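April, 7.40 in the morning

Second visit to the Stöcker plots. Reservation form for plot 20 is still unsigned on my side. The sales office at Grula opens at nine, so I walked the road first and measured what I could from the pavement. Frontage is as drawn. The fall across the front garden is steeper than the site plan suggests, and the drive will need a channel drain at the garage threshold. No channel is shown on the drainage sheet. Query raised by email before I went in.

Floor area is given as 121 square metres. My own sum from the dimensioned plan, internal faces, leaving out the garage, comes out slightly under. The difference is the stair void, counted once on each floor. I don't object to the method but I want it written down, as the price per square metre in their comparison sheet rests on it.

Service charge: 1218 a year, paid in two halves. Covers the private road, lighting, the planted strip and the pumping station. No cap on increases in the draft transfer. The managing company is Atine, which also manages the first phase. Asked for the last set of accounts for that phase. Told they would be sent on.

Boundary on the north side is a shared fence, ours to maintain according to the T marks. The brochure shows a hedge.

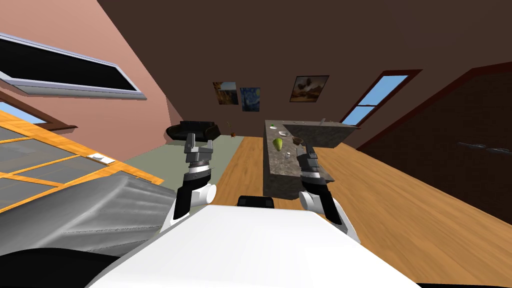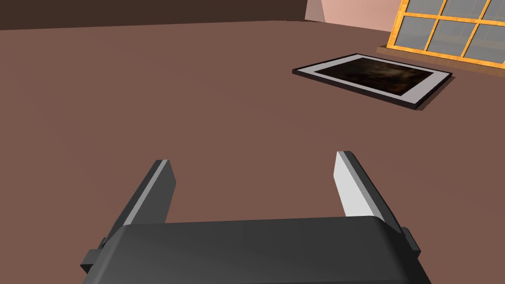
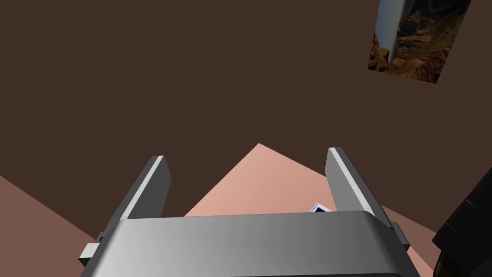
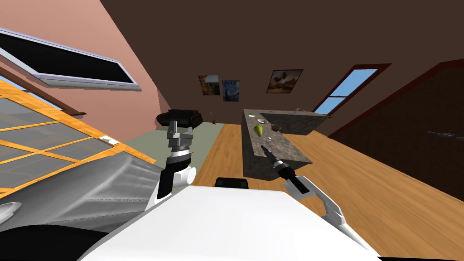 Rang the office again after lunch about the service charge. Grula replied that a cap had been asked for by other buyers and refused by Atine, that the pumping station would be adopted by the water company in due course, and that the charge should drop once it was. I asked whether a date for adoption appeared in any document. It does not. The answer on the drain was that a channel would be fitted if building control required one, and that no variation to the drawing was planned until then.

So the position on money is unchanged and the position on drainage is slightly worse. I have asked for both answers in writing.

Specification, read through twice this afternoon. Heat pump with a 2 year warranty from the builder, longer from the maker if the servicing record is kept up. Underfloor heating downstairs only, radiators above. Windows are Skodeteo units, double glazed, with trickle vents in the bedrooms. The U-value is quoted for the centre of the glass. I need the whole-window figure. Kitchen choices must be fixed before first fix electrical, and sockets moved after that date are charged per item. The price list for extras omits the outside tap, which was described as standard on the first visit and is missing from the specification.

Loft: trusses, no boarding, hatch over the landing. Storage load not stated.

Commute timed from the site entrance to the station on foot, roughly 20 minutes at a normal pace. The cut-through by the allotments was fenced off, and I took the long way round by the main road.

Outstanding before I sign:

- whole-window U-value
- Atine accounts, phase one
- drain at garage threshold, in writing
- outside tap
- wording on the north fence

Deposit not paid. Form back in the drawer.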